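Shop Floor Talk > Automation and Controls > Arms going in on the tub line, what changed for your people?

packline_two
Posted Jan 16, 2021
I'm a line lead at the Ritomano plant in Wurmont. We fill and pack plastic cups, tubs and pails for paint and craft suppliers. Right now people take the empties off the infeed, check the rim and set them on the filler. Management has signed with Klinhom to put arms on that job, first unit due in May.

So far it all lives on a screen. Klinhom builds the cell in Grarex and we get to look at the picks before anything is bolted down. They asked for two people from the floor to sit in and I'm one of them. There are 79 of us on the packing side across all shifts, and the only thing we've been told in writing is that "roles will evolve."

I'd like to hear from people who have been through it. What did the job turn into? Did the pay follow? What would you have asked for before the install? The sim has a white arm with a two-finger gripper and a blue container, plain gray all around it.

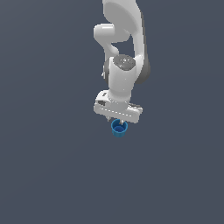 hopper_gal
Who loads the line when the arm faults out?

packline_two
The operator on that station does, by hand, until maintenance clears it. The plan keeps one person for every two stations, and that person would be expected to cover both.

dockdoor9
One person covering two stations by hand is where your trouble will be. We had the same plan. When one arm stopped you could keep up. When both stopped you couldn't, and the filler doesn't care. Get it in writing what rate you're held to during a fault. We didn't, and for the first few months the missed count went on the operator's sheet.

mtn_tech_b
Maintenance side here. I don't agree that it's mainly a staffing problem. On our line most of the stops came from bad empties. Two nested together, a bent rim, a tub lying on its side. People fix that without thinking, so it never showed up on any report. Then the arm comes in and every one of those is a stop. Start writing them down now, while your people are still doing the job.

packline_two
That's useful. Our counts only show good units. A normal shift is 3,970 and nobody logs what got pulled out before the filler.

mtn_tech_b
Then log it for two weeks. Just a tally sheet by the infeed, three columns: nested, bent, wrong way up. Give it to the integrator before they finalize the infeed. Ours had quoted on perfect parts and it cost us 242 hours of downtime in the first year that didn't need to happen.

oldguard_press
I'll be the one to say it. You are helping them design the thing that takes the work away. I sat in on meetings like that. They were polite and they bought lunch. The headcount number had been decided before I walked in.

hopper_gal
It may be decided, but I'd still want to be in the room. At our place no one from the floor went, and the guard door ended up on the side away from the operator. You walk around the whole cell to clear a jam. It's been like that ever since.

oldguard_press
A door on the right side is nice. It doesn't pay anyone's rent.

packline_two
I don't think you're wrong, oldguard. I asked about headcount at the first meeting and was told that was a separate discussion. I asked who holds that discussion and they said they'd get back to me. I'm going to keep asking. I'd also like the door on the right side.

Here's another view out of Grarex.
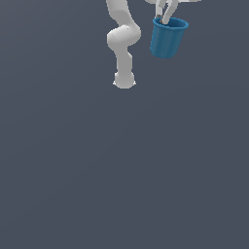
Simulation view: blue container held up in the gripper fingers.

dockdoor9
Does the sim include your real infeed, or just the arm?

packline_two
Infeed is in a separate file that I haven't been shown. Views like these are all I have on my end. I've asked to see the full cell with the conveyor and guarding together.

mtn_tech_b
Hold out for that before anybody signs off. Reach looks fine until there is a fence and a conveyor leg in the model. Also ask what they used for the weight of the part and how flexible the wall is. Thin tubs give when you pinch them.

wkend_shift_r
On pay, since you asked. We went from packers to "cell attendants." The grade stayed the same for over a year. The work got lighter on the shoulders, I'll give it that, and my wrists stopped hurting. But it's more boring and you're more alone. I used to work across from two people and talk all night. Now I watch a light and wait for it to change.

As for output, our best shift by hand was 3,963 and the cell doesn't beat it by much. What changed is that it does close to that every shift.

hopper_gal
Same for us on the boredom. What helped was rotating people through the cell and the palletizing end every two hours. We had to push for it.

oldguard_press
The training is the thing I'd fight over. If they train operators to recover faults and touch up positions, those are skills you can take elsewhere. If they only train you to hit reset and call someone, the job stays small and so does the check.

mtn_tech_b
Agree with that completely, and I'd rather have operators who can do it. Saves me the walk.

packline_two
OK, so my list for the next meeting is the fault rate in writing, the reject tally, the full model with guarding, rotation, and training past the reset button with a grade attached to it. Plus headcount again. I printed tally sheets this morning and first shift has already started filling them in. I'll post the totals when I have the two weeks.

dockdoor9
Add who gets to hit stop without asking first. Ours had to call a supervisor until we got that changed.

packline_two
Added.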